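Home | Data | Schema | Changelog | Contact

# Tratton Move Records: data card

16 September 2026, by Iveta Bednárik

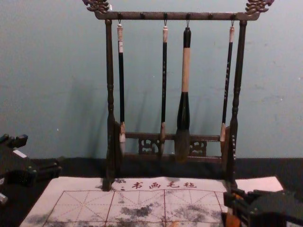 What is one row in this dataset?

One row is one household item, or one sealed carton, on one move. A move with a sofa, a lamp and a stack of cartons produces a row for the sofa, a row for the lamp and a row for each carton. Moves themselves are stored in a second table and joined on `move_id`.

## Summary

Tratton is a set of household move inventories kept by the Druronberg office of Pledwood, a moving and storage firm. It holds the item lists drawn up before a move, the check marks made at loading and unloading, and any damage notes filed afterward. The records were typed from paper forms and then cleaned. The main use is estimating load volume and packing time from an item list. A second use is studying which kinds of items get damaged and at what stage.

The data covers residential moves only. Office moves, piano-only jobs and storage transfers with no customer address at either end were left out.

## Files

- `moves.csv`: one row per move
- `items.csv`: one row per item or carton
- `damage.csv`: one row per damage note
- `codes.csv`: lookup table for item types, packing types and rooms
- `forms/`: blank copies of the paper forms, for reference

All tables are UTF-8, comma separated, with a header row. Text fields are quoted only when they contain a comma or a line break. Empty means not recorded. Zero means zero. Earlier internal copies used `-1` for missing volume; if you find one in this release, report it.

## Fields: moves.csv

- `move_id`: text key, unique. Not related to the firm's invoice numbers.
- `month`: month of loading, 1 to 12. Day and year were removed.
- `distance_band`: one of `local`, `regional`, `long`. Bands were assigned by the office at the time of booking and follow its price list, so they do not map cleanly onto miles.
- `origin_floor`, `dest_floor`: ground level is 0.
- `elevator_origin`, `elevator_dest`: `y`, `n` or empty. A freight elevator and a passenger elevator are not told apart.
- `crew`: number of movers on site at loading. If the crew changed partway through, the larger number is given.
- `truck_class`: `S`, `M` or `L`.
- `pack_service`: `full`, `partial` or `none`. Partial means the crew packed at least one carton.
- `est_volume`: cubic feet, as estimated on the survey visit.
- `load_volume`: cubic feet, as measured in the truck after loading.
- `load_minutes`: minutes from first item carried to truck door closed. Breaks are included.

## Fields: items.csv

- `item_id`: text key, unique across the whole table.
- `move_id`: joins to `moves.csv`.
- `item_type`: code, see `codes.csv`.
- `room`: room of origin as named by the customer, reduced to a code.
- `pack_type`: `blanket`, `carton`, `crate`, `wrap`, `bare`.
- `packed_by`: `crew` or `owner`.
- `volume`: cubic feet. For standard cartons this is the nominal size. For furniture it is read from a size table and was not measured on the day.
- `disassembled`: `y` or `n`.
- `fragile`: `y` if the customer or the surveyor marked it.
- `loaded`, `unloaded`: `y`, `n` or empty.

An item with `loaded = y` and `unloaded = n` is not necessarily lost. Split deliveries were recorded on a second sheet, and the second sheet was not always attached. Do not use these two fields to compute a loss rate.

## Fields: damage.csv

- `item_id`: joins to `items.csv`. An item may have more than one note.
- `stage`: `packing`, `loading`, `transit`, `unloading`, `unknown`.
- `kind`: `scratch`, `dent`, `break`, `tear`, `water`, `other`.
- `severity`: 1 to 4, where 1 is cosmetic and 4 is beyond repair.
- `reported_by`: `crew` or `customer`.
- `days_to_report`: whole days between unloading and the note. The form accepts notes up to 30 days out. Later ones exist on paper and were not entered.

## How the records were made

The surveyor walks through the home with the customer and fills in the inventory sheet. The crew lead takes a copy on moving day and checks each line at the truck. At the destination the same sheet is checked again. Damage notes use a separate form, which carries the line number from the inventory sheet.

Typing was done by two people working from scans. A random batch of 200 sheets was typed twice and compared. Most disagreements were in the `room` field, where handwriting such as "bk rm" could be read as back room or book room. Where the two typists disagreed, Rozália Skála read the scan and made the final call. The remaining sheets were typed once.

Item names were mapped to codes with a small matching tool called Isah, then checked by hand. Isah compares the written name with a word list and proposes a code. It has no model behind it and gives the same output for the same input every time. Names it could not match went into a queue. Those still unresolved at release have the code `OTH`.

There are 31 item type codes, including `OTH`. The list was kept short on purpose. A recliner, an armchair and a glider are all `CHR-L`. If you need finer classes, this dataset will not give them to you; the original wording was removed with the other free text.

## Privacy

Names, street addresses, phone numbers and free text were removed. Exact dates were cut to the month. Moves with an item list unusual enough to point to one household were dropped. Scans are not released and will not be shared on request.

Customers agreed to this use on the booking form. A customer who withdraws consent is removed in the next release, and the `move_id` is not used again.

## Known problems

**Volume is biased for owner-packed cartons.** Owners often use boxes from stores. These were entered at the nearest standard size. Total volume for moves with `pack_service = none` tends to run high when summed from `items.csv`. Use `load_volume` instead.

**Load minutes are rounded.** Most crew leads wrote times to the nearest five minutes, and a few to the nearest quarter hour. Differences smaller than that carry no information.

**The fragile flag is uneven.** Some surveyors marked every kitchen carton. Others marked only glass. Surveyor identity is not in the release, so this cannot be corrected for.

**Damage at the packing stage is underreported.** Breakage found while packing was usually settled on the spot with the customer and no form was filed. Owner-packed cartons have the opposite problem: the note is filed at unloading, and the stage is mostly `unknown`.

**One firm, one office.** Crews at the Druronberg office were trained the same way and used the same supplies. Packing times should not be taken as typical of other movers.

**Crew size is set by the office.** Larger crews are sent to harder jobs. A plain comparison will show more movers and longer loading times together. Control for volume, floors and elevator before drawing anything from `crew`.

## Suggested use

For volume estimation, predict `load_volume` from counts by `item_type` and compare against `est_volume`, which is the surveyor's own figure. Report mean absolute error in cubic feet, separately for each `distance_band`. Long moves have more complete inventories and will score better.

For packing time, restrict to `pack_service = full`. There is no direct packing time field. On full-service local moves, packing and loading were done in one visit, and `load_minutes` starts only at the first item carried, so any packing done before that is not in the figure.

Split by move, never by item. Items from one move share a crew, a truck and a surveyor, and a split by item will leak.

## Not suitable for

- setting prices or insurance rates
- rating individual workers or crews
- estimating how often household goods are lost in transit
- any attempt to identify a customer

## Loading

Read all key fields as text. Several `move_id` values have leading zeros, and spreadsheet programs will strip them without a warning. Joins then fail for part of the table only, and the missing rows are easy to overlook.

`codes.csv` has three kinds of code in one file. Filter on the `group` column before joining, or `BED` the room will match `BED` the item.

## Changes in this release

- `days_to_report` added
- `truck_class` value `XL` merged into `L`
- duplicate sheets from split deliveries removed where both copies were found
- `room` codes for attic and loft combined
- two columns in `moves.csv` renamed: `flr_o` to `origin_floor`, `flr_d` to `dest_floor`

The next release is planned for October. It will add a `stairs_outside` field for the origin address, if the sheets can be read reliably.

## Contact

Errors in the tables go to Iveta Bednárik. Questions about item codes or the Isah word list go to Rozália Skála. Include the file name, the `move_id` and the `item_id` if there is one.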